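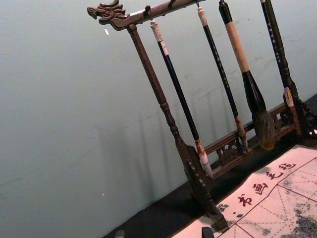
## Heltlow, June: the drip tape thread

**1/** We have stopped watering the squash with a hose. I've been growing vegetables for a living long enough that this shouldn't count as news, and yet I'm going to do a whole thread on it.

**2/** For anyone new, Heltlow is a field on the wrong side of Findalstead, with sandy soil and a wind that comes straight up the valley looking for fleece to steal. Sand drains beautifully. You can water it at breakfast and by lunch it has forgotten you exist.

**3/** The old system was me, a hose and a podcast. The squash at the tap end did very well. The squash at the far end got whatever was left of my patience.

**4/** Edvin Berge, who farms the next field and has opinions, had been telling me to put in drip tape since January. I said I'd think about it. He said thinking about it was what I'd done with the polytunnel door.

**5/** (The polytunnel door is still propped up with a pallet.)

**6/** So I bought the tape. It arrives flat on a reel and looks like something you'd tie round a parcel. Emitters every 30 cm, which suits leeks if you cheat a bit, and squash if you just plant next to the wet patches like a sensible person.

**7/** Mistake one: I laid the first row with the emitters facing down. They want to face up. Grit settles along the bottom of the tape, and if the holes are at the bottom too, that's where the grit goes.

**8/** Mistake two: I pulled it tight. It looked gorgeous, like a ruled line. Then it cooled off in the evening, shrank, and popped itself off the header pipe. I came out at 6 a.m. to a small lake and a very happy blackbird.

**9/** Leave slack. Let it wriggle. Your rows will look as if they were laid by someone on a boat, and they will work perfectly well.

**10/** Mistake three was the filter, as in I didn't fit one. We pump from the pond. There are things in the pond. Some of those things are now in row four.

**11/** Row four has been relaid. Please don't ask about row four.

**12/** The timer is an Ultel, second-hand from Trygve Bråten, who swore it was simple. It has one button and a dial. The button does something different depending on how long you hold it and, as far as I can tell, what mood you're in.

**13/** I set it to water at 5 a.m. It watered at 5 p.m., on my foot.

**14/** Anyway, numbers, because someone always wants them. 127 metres of tape, 400 leeks, one bed of Umali squash, and nearly 100 swear words, most of them at the end connectors.

**15/** On the connectors: dip the end of the tape in a mug of warm water before you push it on. Edvin told me this after I had done every single one cold. He'd been watching from the gate.

**16/** Pressure matters more than I expected. Thin-walled tape splits if you run it straight off a decent pump, so there's now a reducer after the filter. Flush the lines too: open the far ends, let it run till it's clear, fold them over and clip. I do mine every 2 weeks, or I will do, starting now.

**17/** How do you know it's watering enough? Dig a hole. Go down a hand's depth next to an emitter an hour after it stops. If it's damp at the bottom, leave it alone. On sand the wet bit goes down like a carrot and hardly spreads sideways, so short and often beats one long soak.

**18/** The leeks have picked up. The paths between the rows are dry, so the weeds there have mostly given up, and the ones beside the emitters are the finest I've ever grown.

**19/** Squash at the far end are now the same size as squash at the tap end. I feel I owe them an apology for the last few summers.

**20/** Replying to everyone asking what happens when you hoe through it: you buy joiners. I've bought a bag of them. Trygve says get two bags.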